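Two rooms of drawings at Medina
16 February 2024

I went back to Medina last week to see the drawing show again before it closes. The first time was in August, at the opening, when the rooms were too full to look at anything properly. This time there were two other people in the place and I stayed most of the afternoon.

The show is called Trarance and it fills both rooms on the ground floor. The handout says 228 sheets, all made by one artist over 8 years in a town called Greven. They are charcoal and gray wash on cheap paper, and none of them is bigger than a place mat. No titles, only numbers in pencil on the wall underneath. The numbers go up to 272, so a good part of the series is missing. The person at the desk told me the rest were sold or damaged before the show was put together.

The subject is a row of sheds behind a rail yard, seen from the same window. In the early ones you get the roofs, the doors, a fence. I found these a bit dull. They are careful and correct and they look like someone learning to use the stuff. Around the middle of the first room the fence goes, and then the doors, and what is left is a dark band with a paler band over it. A few of those are very good. Number 94 has a patch near the left side where the wash pooled and dried with a hard rim, and the artist left it alone.

The second room is harder going. The sheets are hung in three rows and the bottom row is at knee height, so I spent a lot of time crouching. I don't see the reason for it. There is a long empty wall by the exit that could have taken at least a row. The lighting is also warmer in there, which makes the paper look yellow and flattens the grays. I asked if it was meant to be that way and was told the bulbs had been replaced.

Still, that room has the ones I went back for. In the last forty or so the charcoal is gone and it's all wash, put on in layers so thin that you have to stand close before the roofline shows up. I had remembered them as nearly blank. They aren't. There is a lot of brushwork in them and some scraping, maybe with a blade. I would like to know what order the layers went down in, but the handout has nothing on method. It has a long paragraph about memory that could have been written for any show.

I bought the catalog this time. It was printed in a run of 1000 and it's a decent object, sewn, with a plain cover. The reproductions of the charcoal sheets are fine. The late wash ones came out too dark, and you lose the thing that makes them worth looking at. I'd buy it for the early work and the checklist in the back.
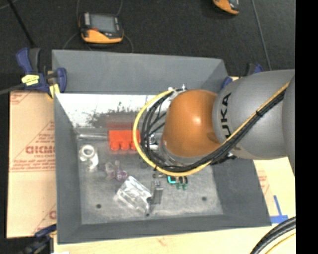 Gray arm, orange joint, yellow cable.

I had planned to stop at Brovotia on the way home, where they have a print show on, but it was closed for installation. The website still had the old hours. I'll try again in a couple of weeks and write it up if there is anything to say. From the street I could see one large etching leaning against the back wall, mostly black, and that was enough to make me want to go in.

If you do go to Medina, go early in the day. The first room has a skylight and the charcoal looks much better before the sun gets around to the other side of the building. Start with the second room if your knees are bad - you'll want them fresh for the bottom row. The coat hooks are in the hall by the restroom, and bags have to be left there too.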